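Claker
25 May 2021

Right, it's happening. The Great Basket Sort. Every plastic basket I could find is out on the big table and I'm not putting any of them back until I've decided what lives in it. Thread! 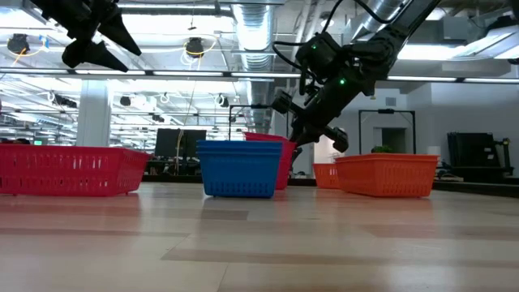
Red, blue, pinky-red and orange, awaiting their fate.

Background for anyone new: I moved to Totwood in October with 78 boxes and a firm belief that I'd be unpacked by Christmas. I was not unpacked by Christmas. I've been living out of baskets ever since and none of them has a proper job.

By "none of them has a proper job" I mean I went looking for a plaster last week and found it under the clothes pegs, next to a birthday candle and a spare tap washer. The plasters were in the same basket as the shoe polish in the last house too, so at least I'm consistent.

Why baskets and not lovely matching boxes with lids? Because I don't open things with lids. I've tried. If it has a lid it goes on top of the wardrobe and I buy another one of whatever's inside. I own four tape measures.

Rules I've set myself:
One kind of thing per basket.
If I can't say what it's for in three words, it goes to the charity shop.
No basket called "misc". (I had two.)

Starting with the long red one. It's a brilliant shape and an absolute pain, too long for most of my shelves and always sticking out over the edge where I catch my hip on it. But it did fit along the bottom of the airing cupboard in the old place, so I'm going to try it under the bench in the hall.

Red basket verdict: hats, gloves, scarves. Three words! I'm counting it.

A few people asking about the slots in the sides. I love the slots. You can see if there's anything in there without pulling the whole thing out, and damp gloves get a bit of air. The downside is that anything thin works its way through, so no pencils, no knitting needles, no cotton buds. Ask me how I know about the cotton buds.

Next, the blue. These are the nested ones and getting them apart is a sport. You'd think you could just pull. You cannot just pull.

Best method I've found is to hold the bottom one between your knees, wiggle one short end of the top one up first and then the other. Running the bottom one under warm water helps if they've really stuck. Don't put anything soapy between them, you just end up with two slippery baskets and you still can't shift them.

(My neighbour swears by leaving a strip of newspaper between them when you stack them, so they never stick in the first place. Annoyingly sensible. I'll be doing that from now on.)

Blue verdict: bathroom. Spare toothpaste and soap in one, first aid in another. PLASTERS WILL LIVE WITH PLASTERS.

Tea break. I've had three custard creams and I've read all your replies. The person who keeps a separate basket for every member of the family on the stairs, so each one carries their own stuff up: that's genius. I live alone but I might do it anyway and tell myself off.

Back to it. The pinky-red one. Nobody can agree what colour this is. I say pinky-red, my sister says faded red, the man at the market in Inutwood where I got it said coral and charged me extra for it.

It's a good tall-ish one, so I tried it with cleaning stuff. Spray bottles stand up in it nicely, and I can carry the whole lot from room to room in one go. I got as far as the landing before I remembered I was meant to be sorting and not cleaning.

Pinky-red verdict: cleaning things. It's going under the sink, with the cloths folded down one side so the bottles don't topple about.

Washing-up note, as somebody asked how I get them clean. Bath, warm water, squirt of washing-up liquid, old toothbrush for the slots. Then upside down on a towel. Don't skip the folded-over rim, the fluff in there is unspeakable. I leave mine overnight because water hides in the rim and then dribbles out onto your clean towels the minute you tip it.

Now the orange. I've been saving the orange. The large orange basket is my favourite thing in this house, and that includes the sofa.

It's held, over the years: washing, potatoes, a whole Christmas tree's worth of lights, library books, my nephew's train track and once a very offended cat. It's got a good wide lip so you can get a proper grip when it's heavy. I've never had one of the big ones go on me, even full of wet towels.

I'm torn though. Option one is laundry, which is what I've always used it for. Option two is wool. I have a lot of wool. I'm not going to say how much wool, but I weighed one bag of it just now on the kitchen scales and it was 500 grams, and it was not the big bag.

Update, I've tried the wool. It doesn't all fit. It doesn't nearly all fit. I'm going to say no more about this.

Orange verdict: laundry, as it was in the beginning. The other orange one gets the wool I'm using at the moment, and the rest goes back in the suitcase under the bed where it can't judge me.

Labels! I was going to do something pretty with string and brown card and then I remembered who I am. Masking tape and a marker pen on the short end. It peels off clean if you change your mind within a few weeks, and I'll be changing my mind.

I did price up some new ones before I started this, by the way. There's a set in the Boiko catalogue that I've been mooning over for months, all one soft grey, all the same size. Then I added up what I'd need and shut the catalogue. The mismatched ones are fine. Also I can shout "it's in the red one!" down the phone to whoever's in my house feeding the cat, and you can't do that with grey.

Things found in baskets today, not a complete list: one walking sock, the instructions for a kettle I no longer have, a key (to what??), seed packets from two summers ago, the good scissors, 235 pieces of a jigsaw that I'm fairly sure had more than that.

The good scissors! I've been opening parcels with a bread knife since winter.

Does anyone want a kettle manual.

Measuring for the shelf now. If yours are going in a cupboard, measure across the rim and not the bottom. They slope, so the top's a good bit wider, and I've made this mistake in two different houses. Leave room for your fingers at the sides as well or you'll be hooking it out with a coat hanger.

And measure the door opening, not only the inside. The blue ones fit inside my bathroom cupboard beautifully. They just don't go past the hinge unless you tip them, and you can't tip them once they're full. I'm putting them in empty and filling them up in there.

Replies catch-up: yes, they do go a bit brittle if you leave them out in the sun, I lost a yellow one that way on the patio. No, I wouldn't put them in the dishwasher. Yes, the cat is fine, he got in by himself.

Where we've got to: hats and gloves in the hall, plasters and soap in the bathroom, cleaning stuff under the sink, laundry by the machine, wool by my chair. Still to find a home for: string, batteries, all the cables, and the tape measures.

Cables tomorrow. I'm going to need more tea and possibly another basket.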